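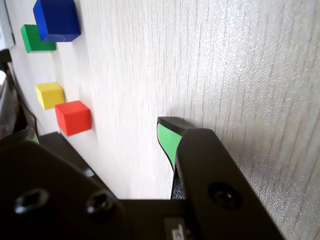 Rinura is a packing and sorting firm in Plodstead that began automating part of its bench work in August. Before the change, 15 people sorted small parts by hand, in shifts of 8 hours. Robot arms now take a share of the repeated picking, and staff set up the tasks, check results and handle odd items.

New tasks are tried at a table before they reach the floor. Colored cubes serve as stand-ins for parts, and a trial consists of 108 picks. Staff who used to sort by hand choose the layouts - they know which parts tend to roll or stick together.
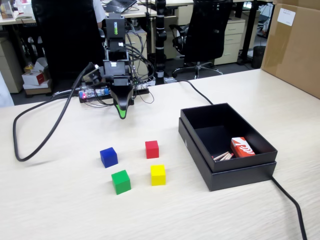

Did automation reduce the number of jobs at the site?
The number of jobs stayed the same, but 2 sorting posts became setup posts with different hours and a new pay grade.

Training is run by Drosura, an outside contractor, and covers stopping an arm safely, changing finger pads and writing fault reports. Workers report less wrist strain and more time spent standing. Some older staff have asked to stay on hand sorting, which continues for mixed orders. A second site, Mwaipopo, still sorts entirely by hand.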